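Place mat

A place mat (also written placemat, and in some countries called a table mat) is a flat piece of material which is put on a table to mark the place of one person at a meal. It protects the table from scratches, heat and spilled food, and it also has a decorative purpose. Place mats are made of cloth, straw, cork, paper, plastic, rubber and other materials. Most are rectangular, but round and oval ones are also common.

Name

The English word is a simple compound of "place", in the sense of the place laid for a person at the table, and "mat". In everyday speech it is often shortened to "mat". It should not be confused with the coaster, a small mat for one cup or glass, or with the trivet, a stand of metal, wood or ceramic on which a hot pot is set down.

Use at the table

In the usual Western arrangement the mat lies with its long side parallel to the edge of the table. The plate is put in the middle, the fork on the left, the knife and the spoon on the right. A glass or a cup stands above the knife, either on the mat or just beyond it. When the mat is small, only the plate rests on it and the other things lie on the bare table.

In informal meals these rules are followed loosely. For breakfast, a mug and a small plate are often enough, and many households keep a separate set of thinner mats for this meal. In homes where the table is also used for work or for school tasks, the mats are laid only shortly before eating and are taken away together with the dishes.

Materials

Cloth mats are usually of cotton, linen or a mixture with polyester. They are soft and quiet under the dishes and can be folded, but they take up liquids and must be washed often. A cloth mat alone gives only weak protection against heat, and for this reason some are quilted or have a second layer sewn under the first.

Woven mats of straw, rush, bamboo or paper string let air pass under the plate. They are light, but crumbs stay between the strands, and they are cleaned by shaking or with a dry brush.

Cork mats, often covered with a printed and varnished surface, resist heat better. They are stiff and are stored flat in a pile. Plastic and silicone mats can be wiped with a wet sponge, and silicone ones do not slide easily on a smooth table.

Paper mats are used once, mainly in canteens and restaurants, where they may carry the menu, an advertisement or a puzzle for children.

Decoration

The decoration of a mat may be woven, embroidered or printed. Checks, stripes, flowers and fruit are the traditional subjects. Mats for children very often show animals, numbers, letters or characters from cartoons, and the colours are stronger than those of mats for adults.

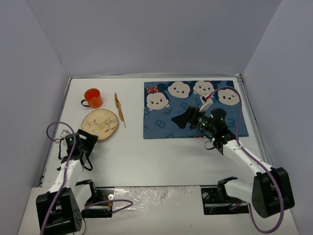

A blue cloth mat printed with cartoon mouse faces and letters, with an enamel mug, a bird-patterned plate and a wooden utensil to its left.

Household writers do not agree on how far the mat and the dishes should match. In her handbook The Laid Table, Anong Petchrat recommends to choose one colour from the plate and to repeat it in the mat. Ketsara Suksawat holds the contrary opinion. In her view a patterned plate is seen best beside a mat of a quite different kind, and a family table looks more natural when its pieces were bought at different times.

Sizes

There is no single size accepted everywhere. The mat should be wide enough for a plate with cutlery on both sides, and not so deep that it hangs over the edge of the table. On round tables, rectangular mats tend to overlap at the corners, so that wedge-shaped or round mats are preferred there. Children's mats are frequently a little smaller.

Manufacture

Printed cloth mats are cut from long rolls of fabric, and the edges are hemmed or bound with tape. The firm Vincze, a small maker of table textiles, lists 102 patterns in its catalogue, of which the greater part is intended for children. Its workshop sews roughly 4,000 mats in a month, and in August, when it closes for two weeks, 1,000. The competing firm Cemar makes only cork mats.

Care

Cotton mats are washed together with other table linen. Dark or strongly coloured mats are washed separately the first time, as the dye may run. Ironing is done on the back side when the front is printed. Stains of tea and coffee come out more easily if the cloth is put in cold water soon after the meal. Cork mats must not be left in water, for the layers can separate.

See also

Coaster
Doily
Table runner
Tablecloth
Trivet

This page was last edited on 2025-03-17.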